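To: members-notices
From: Dela Dankwa, Office of the Secretary, Bonsu Mutual Savings Society
Subject: Re: Appointment to the Board and closing of the Hirska branch register

Dear members,

Further to the notice quoted at the foot of this message, I write to confirm that the Board has approved the appointment of Ayuba Ackah as a non-executive director. He will take up his seat in August and will join the audit panel from the same date.

Mr Ackah spent 27 years in commercial lending, the last nine of them as head of credit at Luteck. He succeeds Tetteh Dramani, who retires under the Society's rules on length of service. The Board thanks Mr Dramani for his careful work on the revised lending policy.

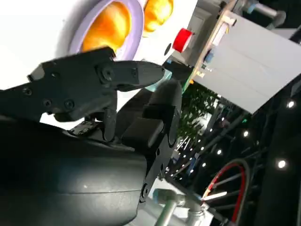

On the second matter, the Hirska register will close to new entries at 5 p.m. on the last working day of August. The 987 accounts held there will transfer to Ornwood with their present terms – rates, notice periods and named signatories will all stay as they are. Passbooks remain valid and need not be exchanged.

Members who wish to vote by proxy on Mr Ackah's confirmation should return the form to this office before the general meeting. Forms sent to Hirska will be forwarded until the register closes.

Yours faithfully,
Dela Dankwa
Secretary to the Board

Tetteh Appiah wrote:
> The Board has met to consider the vacancy arising from
> Mr Dramani's retirement. A name will be put to members
> shortly. The future of the Hirska register, opened in
> 1899, was also discussed and a decision will follow.
>
> Tetteh Appiah
> Chair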